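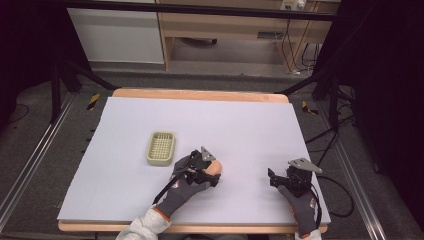
Search this site
Search for a topic, a word or a question
Go

Why Do Some Things Float?

Drop a coin into a sink full of water and it goes straight to the bottom. Drop in a plastic bottle cap and it stays on top. A ship weighs far more than a coin, but a ship floats too. Weight alone does not decide it.

Water pushes back

When you put something in water, it has to move some water out of the way. You can see this in the bathtub. The water level goes up when you sit down.

The water that was moved pushes back on the object. This upward push is called buoyancy (say it: BOY-un-see). The more water an object moves aside, the harder the push.

If the push is as strong as the object's weight, the object floats. If the object weighs more than the water it can move aside, it sinks.

What is density?

Density tells you how much stuff is packed into a space. Think of two boxes of the same size. One is full of feathers and one is full of sand. The box of sand is heavier, so it has a higher density.

Fresh water has a density very close to 1 gram for each milliliter. That means 100 milliliters of water weighs 100 grams. A solid lump that fills the same space but weighs 196 grams will sink. A lump that weighs 60 grams will float, with part of it sticking up above the water.

Foam is mostly tiny pockets of gas, so it floats very well. Many kinds of wood float. Stones and coins sink.

How does a steel ship float?

A solid block of steel sinks. A ship is hollow, and the space inside is mostly air. Its wide shape moves a lot of water aside, and the water pushes up hard enough to hold it.

If water gets in and fills that space, the ship gets heavier and can sink.

Try it: clay boats

You need a bowl of water, a lump of modeling clay and 9 coins that are all the same.

Roll the clay into a ball and put it in the water. It should sink. Take it out, dry it, and shape it into a boat with thin walls and a flat bottom. Set it gently on the water.

Add the coins one at a time. If your boat sinks after 4 coins, make the sides taller and try again.

Words to know

Buoyancy: the upward push of a liquid on an object.
Density: how much matter is packed into a space.
Hollow: having an empty space inside.

Written by Arvo Karppinen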